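County to Replace Office Computers Ahead of September Tax Season

May 13, 2025

Cernisus County will replace 211 desktop computers in its public offices before the end of September, according to a procurement notice posted by the county's information services department. The work covers the assessor, the clerk, the permit counter and the two branch libraries that share the county network.

The contract went to Nwankwo Business Systems, which submitted the lower of two bids. It includes delivery, setup and transfer of user files. Printers, phones and network switches are excluded and will stay in service under existing maintenance agreements.

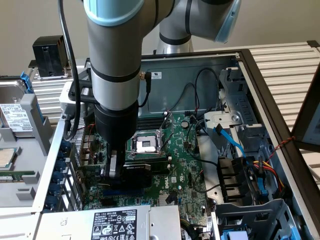
Information services manager Bujar Yordanov told the county board that the present machines were bought under three separate purchase orders and run different versions of the same operating system. Security updates have to be tested on each version before release, a process that takes the department 20 working hours a month. The new units will be identical in processor, memory and storage.

Installation will proceed one office at a time. The permit counter is first, with the assessor's office scheduled last so that the change does not overlap with the mailing of property tax statements. Each office will close to walk-in visitors for one day during its changeover. Online payments and document requests will not be affected. Closure dates will be posted at office entrances and on the county website.

Staff have been told to move any files saved on local drives to their network folders before their office's date. Files left on local drives will be copied by the contractor but may not be available until the following day.

The records system, Pukik, will not change. Yordanov said the vendor has confirmed that the current release runs on the new machines, and that 34 employees have been using it on test units with no loss of data. A label-printing fault found in the clerk's office during the test was traced to an outdated driver and corrected. 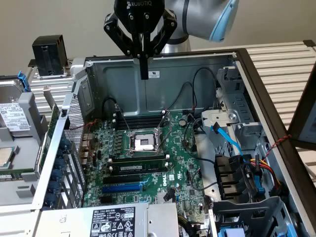

The inside of a Dell tower computer with its side panel removed.

Storage drives will be taken out of the retired computers and destroyed under the county's records policy. Units in working condition will be offered to the Ullari school district, and the remainder will go to a licensed electronics recycler. The county will receive a certificate listing each destroyed drive by serial number.

Residents with permit applications in progress do not need to resubmit them. Questions about closure dates can be directed to the county clerk's office during regular business hours.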